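Search this site
Search
Advanced search

Handheld gripper checklist – cup and stack tasks
Brerkerlow bench, inspected 2023-03-18
Tool: Kun handheld gripper, unit 13
Procedure: Stomuvlow house rules, second issue

1. Fasteners on fingers and arm
Result: PASS
Hand tight, no play. The rules say "check regularly", and I have no idea what that means to someone on a late shift. Write down an interval.

2. Finger pads
Result: PASS WITH COMMENT
Some wear at the edges of the right finger. The supplier, Brikero, gives a pad life of 2620 grasps. I'd like to know what they were grasping. Foam cups are kind to pads, and most of our other items are not. Go by the look of the pad and ignore the number.

3. Work area before start
Result: COMMENT
The rule asks for a "clear workspace". A cup task can't have one, so inspectors have been ticking this box without reading it. Suggested wording: only items named on the task sheet within reach of the fingers. Wire holders count as items – their loops can catch a finger on the way out. 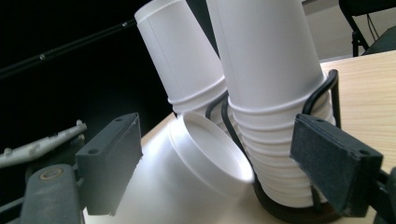
4. Loose cups
Result: COMMENT
A cup on its side may be a start position or a dropped cup. The task sheet must say which. If it doesn't, stop and ask.

5. Stack height
Result: FAIL
Limit is 70 cm including the holder. No ruler at the bench, so the limit has been a guess since November. Leaning stacks aren't mentioned in the rules at all. They should be.

6. Operator's free hand
Result: NOT CHECKED
Rule says keep it behind the grip. I didn't watch a full run and won't sign for one.

7. Stop and release
Result: PASS
Fingers opened on release, 2 tries out of 2. A small sample, whatever the form says about "verified".

Open items: 3, 4, 5, 6. Recheck after a ruler is supplied and item 3 is reworded.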